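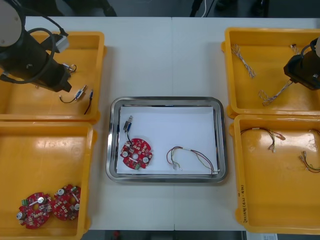
Karim Ramadan
Reading group notebook keeper, Rillton Book Workshop

August 16, 2019

Finished the first pass on the Astard box tonight and I have to write this down before I lose it. The serial version of "The Ikeda Letters" is a different book! I had always taken it for granted that the hardcover just stitched the magazine parts together, and I've said so to people (sorry, Aurel).

What changed, as far as I've got:

Part 4 of the serial gives us the housekeeper's alibi in full, told by her, over almost two columns. In the hardcover it's a single line in the inspector's mouth. So first readers had the train times in front of them and could have caught her. Hardcover readers never had a chance, and I've been grumbling about that unfair ending since college.

The chapter with the locked boathouse is 2338 words in the serial. I counted by hand, twice, with a ruler and cold tea. The book version is shorter by a page and drops the wet glove. I love the wet glove.

Chapter 18 moves. It used to come before the funeral, which makes the nephew look guilty much earlier, and I think it works better there.

Aurel Munteanu read over my notes at the end of the evening and disagrees on chapter 18. He thinks the early placing gives away the nephew as a red herring, "too loud too soon." Fair point. He also spotted that the doctor's first name changes between parts, which I had read straight past.

Still to do: get the missing part from the Akadance shelf list (ask again, they said May and then went quiet). Type up the boathouse pages side by side. Roughly 40 pages left to compare, mostly the trial.

Question for the group: does the glove turn up in the trial testimony? If it does, the cut left a loose end in the hardcover. Starting there next.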